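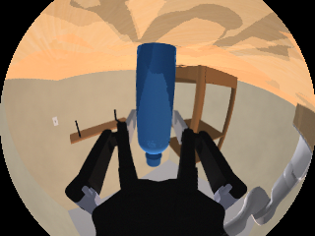

Ovcombe bottle deposit starts in June

Shoppers in Ovcombe will pay a 15 cent deposit on drinks bottles from June. Town hall confirmed it this morning - after 2 delays. Stores over 700 square feet must take empties back. Smaller ones can opt out.

"People will get used to it," said grocer Meriem Tahiri. Not everyone agress.
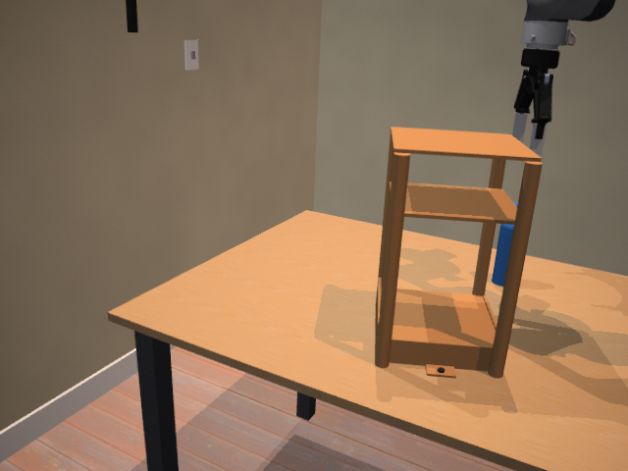 A shelf unit and a blue cylinder on a table.

Recent items
Hellwig bridge shut overnight
Planex to add 50 jobs
Library hours cut again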